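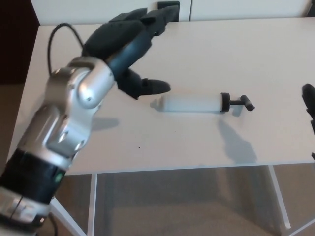 Re: [sendel-users] Index rebuild stalls after upgrade
From: Rosário Serrano
Date: Monday, September 9, 2019

Ju-won Yeon wrote:
> After going from 14 to 15 the nightly rebuild stops
> at record 646 of 1,442. No error in the log. Disk is
> fine. Going back to 14 clears it.

Same symptom on our Dokness install in May. Version 15 reads the sort key as UTF-8 by default; 14 took whatever the locale gave it. One Latin-1 byte in the key and the worker waits on a read that never returns. 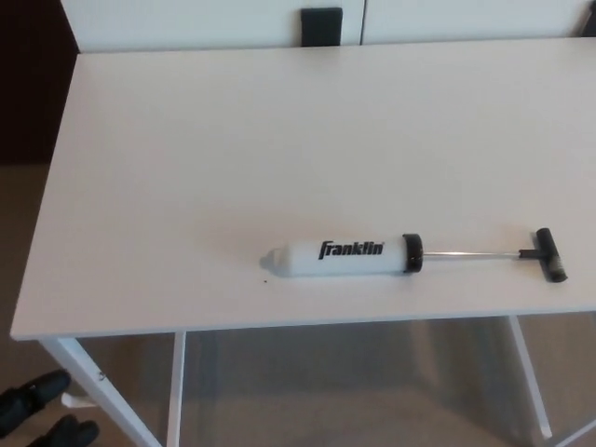
Set key_encoding explicitly in the main config, delete the old lock file, and run the rebuild in the foreground with -v. If it still stops at the same record, dump that record in hex and post the first two lines to the list.

Rosário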